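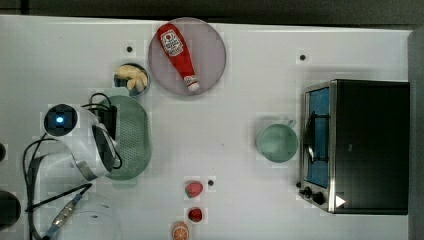
Figure 2. Plate, ketchup bottle, small bowl and green colander on a white tabletop.

Section 2: Loading Your Dishwasher and Running the First Wash

Welcome back! If you have worked your way through Section 1, your Prorkum Herkari dishwasher is level, plumbed in and plugged in, and you are probably looking forward to handing over the dishes. This section walks you through the settings you need to make once, and then through an ordinary load. Please read it all the way to the end before you press Start for the first time, even if you have owned a dishwasher before. The Herkari has a few habits of its own, and they are much easier to get used to when you know about them.

Before you begin

You will need the measuring cup and the test strip from the accessory bag, a bottle of rinse aid, and your usual detergent (powder or tablets are both fine). Take the foam blocks out of the upper rack, and check behind the silverware basket too, where a small one likes to hide.

Setting the water hardness

1. Run the kitchen tap for a moment, then dip the test strip in a glass of cold water and lay it flat for 60 seconds.
2. Compare the strip with the color chart inside the back cover of this manual and make a note of the letter.
3. With the door open, hold down the Options button until the display blinks.
4. Press Options again until your letter appears, then close the door to save it.

Note: If the strip falls between two colors, choose the harder of the two. You can always come back and change it after a few weeks, when you have seen how your glasses are turning out.

Filling the rinse aid

1. Lift the round cap on the inside of the door.
2. Pour slowly until the liquid reaches the line marked Max.
3. Wipe up any drips with a paper towel, and press the cap down until it clicks.

Caution: Spilled rinse aid makes a great deal of foam. If you see suds creeping out under the door during a wash, press Cancel, let the machine drain, and wipe out the tub before starting over.

Loading the lower rack

Scrape off bones, peels and large scraps, but please don't feel you have to rinse everything under the tap. A little sauce on a dinner plate is just what the machine is built for. Thick ketchup or mustard that has dried on for a day or two will come off more easily if you run the Rinse and Hold program first.

1. Stand large plates along the back row, all facing the center.
2. Place pots and mixing bowls upside down in the open area at the front.
3. Put wide, flat things such as platters and cutting boards along the sides, where they won't block the spray.
4. Spin the lower spray arm once by hand. If it knocks against a handle, move the handle.

Loading the upper rack

Small bowls, cups and glasses go up top, tilted a little so that water doesn't pool in the bottoms. Most lightweight plastic belongs here as well, well away from the heating element. Look for a dishwasher-safe mark on the underside, and if you can't find one, wash the piece by hand. Colanders and strainers do best upside down, with nothing nested inside them, so that the spray can get through the holes.

To lower the upper rack for tall glasses, squeeze both side levers together and let it down gently. It drops 2 inches, and both sides should sit at the same height before you push the rack back in.

Caution: Do not wash cast iron, hand-painted china, or knives with glued handles in this appliance.

Starting the first wash

For your very first cycle, we suggest leaving the racks empty so that any dust from the factory is carried away.

1. Open the water valve under the sink all the way.
2. Add one level measure of detergent to the cup and close the lid.
3. Turn the dial to Quick 29, our 29-minute program.
4. Shut the door firmly and press Start. You should hear water coming in after a short pause.
5. When the chime sounds, leave the door closed for 15 minutes, then open it and check the cabinet floor for drips.

Note: A faint humming and a smell of warm rubber are both normal during the first few washes. If the smell is strong, or if it is still there after a week of daily use, turn off the machine and see Section 5.

If you own the Yoon drawer model

The Yoon has one rack in place of two, so put plastic items toward the front of the drawer and plates toward the back. Everything else in this section applies, except that the rinse aid cap is on the left wall of the drawer. The optional Clivedard glass holder fits over the front tines and lifts out for cleaning.

Revised August 2021. Continue to Section 3, Everyday Programs.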